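The ute, the quote and the forty-dollar fix

I've been meaning to write this one up since May, when my old ute started making a noise like a cockatoo stuck in a downpipe. It only happened on cold mornings, and only when I turned left out of our street, so of course it never happened once in front of a mechanic.

I took it to the first place I could get into before work. They had it for the day, rang me just after three and read me a list. Front end, both sides, plus a steering rack, plus a wheel alignment to finish it all off. The total came to a bit under $4,000. I said I'd think about it, drove home very slowly with the radio off, and made that left turn with my teeth clenched the whole way round.

Now, the ute isn't worth much more than that. It's got a dent in the tailgate from the time I backed into Mum's letterbox, and the passenger window goes down but needs a hand coming back up. But I'm fond of it, and it starts every time, and I didn't have four grand sitting in a drawer. So I did what I should have done in the first place and asked around. Half of you answered! I had more advice in my inbox by tea time than I've had about anything since the chook shed.

The most useful bit came from a few people who all said the same thing in different ways: ask for the quote to be broken down by part, and ask to be shown the worn part while the car is up on the hoist. I rang the shop back and asked. They were perfectly polite about it, but the rack had somehow become "something to keep an eye on" and the price had dropped by $1,000 before I'd even got my shoes on. 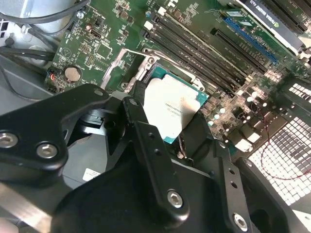
Xiuying Han wrote back to say she'd been through much the same thing with her hatchback, and that her rule now is to get a second quote on anything over $1,000, even if it means taking the bus for a couple of days. She also said to write down exactly when the noise happens — cold or warm, fast or slow, left or right — and hand the note over with the keys, as the person you tell at the counter usually isn't the one who ends up under the car.

I took her advice on both counts and booked in at Rampersad, the little two-bay place behind the feed store. I gave them my note, which ran to most of a page (I'd got a bit carried away). They put it up on the hoist and called me over to look. One sway bar link had gone sloppy at the joint, and you could waggle it with two fingers. The rest of the front end was old but tight.

The part was $40. Labour was on top of that, naturally, and I had them do the oil while it was there, but I still drove out with enough left over for a pie and a new wiper blade. I went home the long way so I could turn left four times. Not a squawk.

I don't think the first shop was being crooked, for what it's worth. A few of you were ready to march down there with pitchforks! I reckon they couldn't hear the noise, looked at how many kilometres it had done and quoted for everything that might be tired. I'd still like to have known I could say no to bits of it.

A couple of you have asked whether I'd bother with one of those extended warranties. I haven't got one and I'm not the person to ask, but if you've made a claim on yours and it went well (or badly), write in and I'll put some of the replies in next month. I'd also love to hear from anyone who knows how to fix a window that won't come up by itself. Summer's coming, and my left arm is getting sick of it.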